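Okay, so, slide one. Hi everybody, I'm going to talk about knitted ribbing for twenty minutes and I promise it's more fun than it sounds. (Pause. Wait for Seija to laugh.)

I started with cuffs back in January. My first one had 89 stitches, which any of you could have told me was a silly number for a two by two rib! It wouldn't join up in the round, so I frogged it and cast on again.

Next bit — why rib stretches. Knit stitches roll one way, purls roll the other, and side by side they pull the fabric in like an accordion. Pass the swatches around here. The gray one is Tremell wool, 160 yards to the ball, and it springs right back. The cotton one doesn't, so tug it and see.

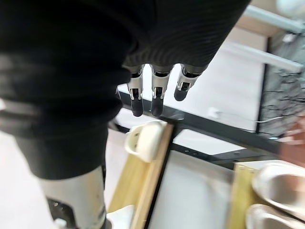 Kojo Addo told me after the last meeting that I was wrong about sleeves, that you should go down two needle sizes for the cuff and never just one. Fair enough. I tried it his way and the edge is a lot firmer, though my hands hurt by row 30.

Black yarn: say the thing about the lamp. Fine ribbing in black is really hard to read at night, so light it from the side and the ridges show up.

Then bind-offs. Stretchy one first, tubular if there's time — skip it if Leonora is waving at me. Sign-up sheet for the January cuffs pattern is by the door.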